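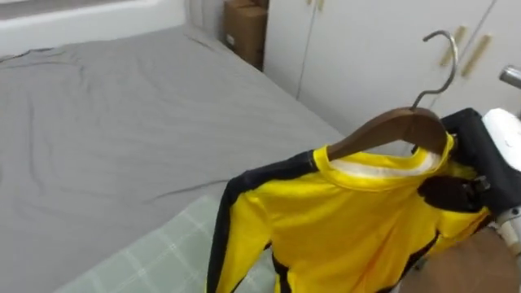
Sofia Bastos writes that she cut her own hair down to a buzz cut last April, went over every spot twice, and still ended up with a stripe behind one ear. Her question was which guard to start with. Start with the longest one in the box. You can always go shorter.

How to give yourself a buzz cut at home

What you need: clippers with a set of guards, sharp scissors, a hand mirror, a bathroom mirror and an old towel. I use the Varusik 375, which is heavy but doesn't pull. The Tulley is fine too if your hair is thin.

Step 1. Cut the length off first. Clippers jam on long hair. Tie it in sections and cut each one with scissors until you have an inch or two left all over. If you want to donate the hair, check the minimum length before you cut and keep the ties on.

Step 2. Wash your hair and let it dry completely. Damp hair lies flat and gives you an uneven cut.

Step 3. Put on the number 8 guard and make sure it clicks. Start at the forehead and move straight back toward the crown, against the growth.

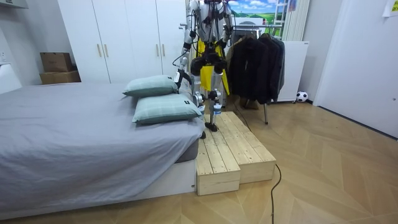 Keep the guard flat on the scalp the whole way and lift off at the crown, then go back to the front and overlap the last pass a little. Do the sides from the bottom up. Fold each ear down with your free hand.

Step 4. Look at it in daylight before you change guards. Most actresses who shave their heads for a part are left with more hair than people remember, closer to a number 4 than to bare skin. Go down one guard at a time.

Step 5. Do the back last. Hold the hand mirror behind you and move slowly. At the crown the hair grows in a circle, so run the clippers over it from several directions.

Step 6. Clean up the neckline with no guard, holding the clippers upside down. Take off very little.

Step 7. Rinse, dry, and feel for long patches with your fingertips. Behind the ears is where Sofia's stripe was, and mine.

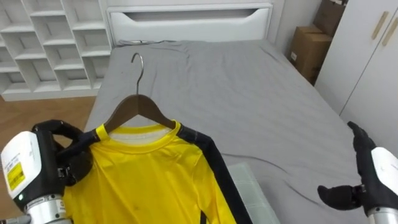 Yellow long-sleeved shirt on a wooden hanger.

Aftercare

Wear sunscreen or a hat outside for the first couple of weeks. Use less shampoo than you are used to. To keep the same length, repeat steps 3 to 7 every two weeks. Brush the blades and oil them after each cut.

Posted by Antigoni Tzanetos, 6/30/08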